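Section 3. Clearing and Sorting the Table

Read this section before the first meal in a shared kitchen. It covers the wooden table only. For the sink and drying rack, see Section 4.

3.1 Before you start

1. Push the chairs back so you can reach the table from the front.
2. Set the green tray at the front center. It collects serving and cleaning utensils.
3. Leave bowls and cups toward the back.
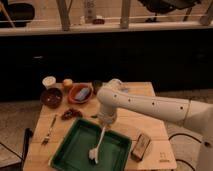
4. Take phones and remotes off the table before any water comes near it.
5. Pick up scraps of food by hand and put them in the compost pail.

CAUTION: Don't wipe scraps onto the floor. They get tracked into the hallway.

3.2 Filling the tray

1. Lay long utensils in the tray one at a time, head first, then lower the handle.
2. Keep forks and knives out of the tray. They scratch the bottom and go to the sink separately. 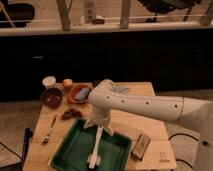 3. If a handle sticks out over the side, turn the utensil corner to corner.
4. Carry the tray with both hands. The full set of house utensils is 32 pieces, so make more than one trip.

NOTE: Replacement trays are listed in the Tiltetik parts sheet under number 148.

3.3 Bowls, cups and fruit
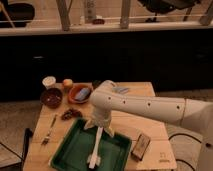
Bowls are cleared after the tray has gone to the sink. Check inside each one first. The shallow terracotta-orange bowl has a pale blue item in it, and anything like that comes out before the bowl is stacked. Whole fruit goes back to the fruit basket.

1. Scrape each bowl, then stack small into large.
2. Carry cups separately, never inside a bowl.
3. Wipe the table along the grain and dry it with a clean towel.

CAUTION: Do not leave standing water on bare wood.

Comments (3)

Beathag Carnegie: Does the tray go in the dishwasher? Ours has a film on it.

Mojtaba Shahbazi: Top rack is fine, I do mine every week.

Iason Konstantinidis: Step 3 in 3.2 helped, our ladle kept falling out.

Contact Tiltetik | © 2019 Tiltetik | Back to top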